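Chapter 6
Stability and the Center of Gravity

What you will study in this chapter
6.1 Why things fall over
6.2 Finding the center of gravity
6.3 The base of support
6.4 Loads that move
Review problems

In February the town of Drustport took down a row of market lamps that had been put up the summer before. The lamps were tall, thin, and handsome, and they were set on round feet so that they could be moved when the square was needed for something else. Three of them blew over during the first winter. The lamps were not weak. None of the poles had bent and none of the welds had cracked. They were poorly proportioned for the wind they had to stand in, and the town's engineer, Socorro Yupanqui, showed as much with a single page of arithmetic.

By the end of this chapter you will be able to do the same arithmetic. It needs only the idea of a moment, which you met in Chapter 5, and one new idea, the center of gravity.

6.1 Why things fall over

Every part of an object is pulled downward by gravity. For most purposes we can replace all of these small pulls with one force, equal to the whole weight, acting at one point. That point is the center of gravity. In a solid ball of even material it lies at the middle. In a hammer it lies close to the head. In a ring it lies in the empty space at the center, where there is no material at all.

Now suppose an object stands on level ground. Draw a line straight down from its center of gravity. If the line meets the ground inside the area enclosed by the points of contact, the object will stay up when left alone. If the line falls outside that area, the weight has a turning effect about the edge, and the object tips.

This area is called the base of support. For a brick it is the face the brick rests on. For a three-legged stool it is the triangle you would get by stretching a string around the feet — the floor between the legs counts, even though nothing touches it there.

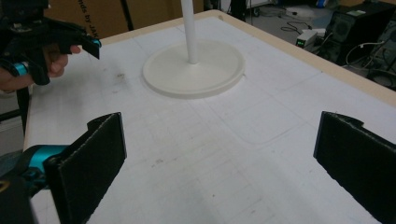

Figure 6.1 A slender pole set into a wide, flat circular base.

A round base has one advantage over other shapes. The distance from the center to the edge is the same in every direction, so a centered load is no easier to tip one way than another. A square base is different. It tips most easily over the middle of a side and least easily over a corner.

Two measurements decide how far an object can lean before it goes over. One is the height of its center of gravity above the ground. The other is the horizontal distance from the line of the weight to the edge it would tip over. Call the first h and the second b. The object reaches its tipping point when it has been turned through an angle whose tangent is b divided by h. Making b larger or h smaller increases that angle.

Worked example 6.1

A display stand weighs 60 newtons. Its center of gravity is 600 millimeters above the floor, directly over the center of a round base with a radius of 100 millimeters. What steady horizontal push, applied at the height of the center of gravity, will just start to tip it? Assume the base does not slide.

Take moments about the edge of the base. The weight resists tipping with a moment of 60 × 100 = 6,000 newton-millimeters. The push P has a moment of P × 600. At the point of tipping the two are equal, so P = 6,000 ÷ 600 = 10 newtons.

Ten newtons is a light push, less than most people use to open a door. Doubling the radius of the base would double the answer. Lowering the center of gravity to half its height would also double it, and this is why makers often put the heaviest part of a stand in its foot.

Before you go on

1. A full bookcase is steadier with its heavy books on the bottom shelf. Explain this using h and b.
2. Repeat Worked example 6.1 with the push applied at twice the height. The weight and base are unchanged.
3. Where is the base of support of a person standing on one foot? How does it change when the person picks up a cane and leans on it?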